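Retention

The analyst's job at Dornero was to explain why people deleted apps.
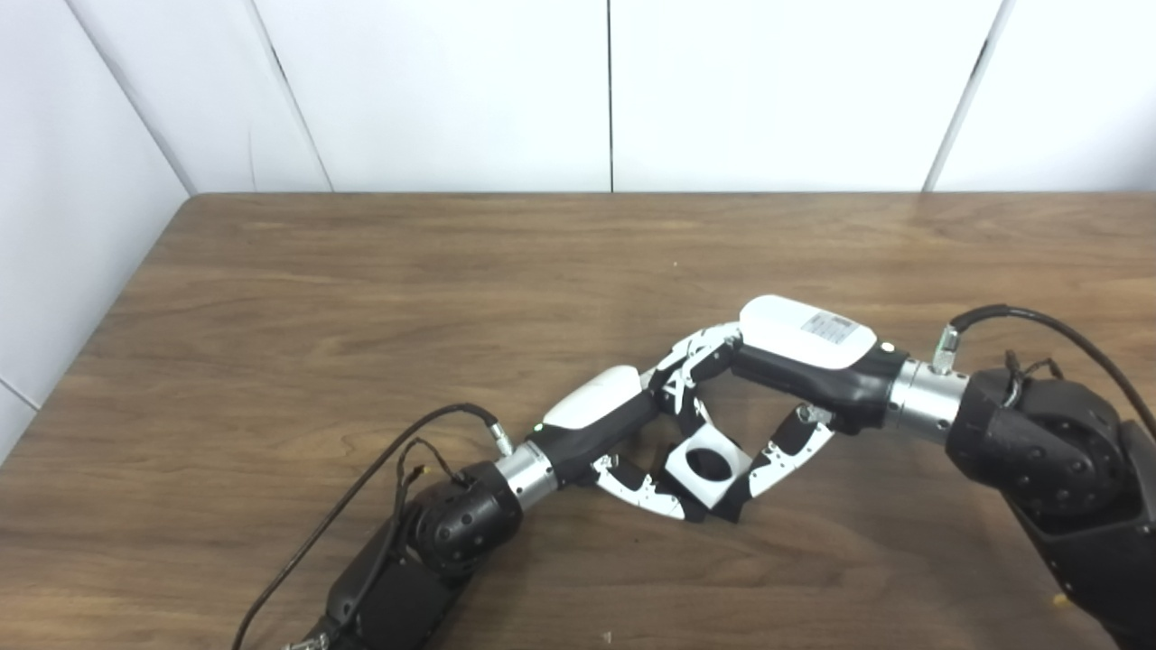 Two robot arms, one small white block.

The estimates came in overnight, one file per country, and were loaded by the time the analyst logged on. Most of the work was clerical. An app called Wendia, used for scheduling shifts in warehouses and hotels, had been assigned to the analyst in February. It had 4000 daily users in the smallest market and a good many more in the others. The client was Escobedo, which owned Wendia and wanted to know why it was losing ground to Flirkine.

The first pass was routine. Installs were flat. Sessions per user were flat. Deletions peaked on the day after install, fell off through the first week, and then ran level, the way they do for almost every business app. The analyst wrote this up in two paragraphs and attached a chart.

The second pass was by cohort, and in the smallest market one cohort did not decay.

It was a group of 3000 accounts, all created on the same date. No account in the group had been deleted. Each opened the app once a day, at 7 in the morning local time, stayed on the schedule screen for a little under a minute, and closed it. None of them had ever accepted a shift or declined one. The analyst checked for a duplicated file and did not find one. The device models were varied and the operating system versions were updated at different times, as they would be on real phones.

The analyst filed a ticket under data quality. The reply said the accounts had passed the automated traffic filter and should be left in the sample. The ticket was closed.

A second ticket asked whether Escobedo could say who the accounts belonged to. The account manager forwarded it. Escobedo answered four days later. The accounts had been set up for the staff of a hotel group that had signed a contract, paid for the first year, and shut down before opening. The staff had been hired and trained. The schedule had never been filled in.

The analyst read this twice and went back to the session log. The morning opens were still there for the current week. Notifications were off for the whole cohort, so nothing was prompting them. On public holidays the count did not change.

There was no field in the report for this. The template had sections for acquisition, engagement, retention and churn, and under retention the cohort was the best result Dornero had recorded in the category. Left in, it lifted Wendia above Flirkine for the quarter. Taken out, Wendia was second by a wide margin.

The analyst made both versions. The account manager chose the first and asked for a sentence on what was driving loyalty in the smaller markets. The analyst wrote that users there showed a strong daily habit centered on the schedule screen, and sent it.

The next morning the analyst installed Wendia on a personal phone, made a test account with the hotel group's company code, and opened it at 7. The code was accepted. The schedule screen loaded. It showed the week as a grid, with a line of gray text where the shifts would go: Nothing posted yet. Check back tomorrow.

The analyst looked at it for a little under a minute and closed it.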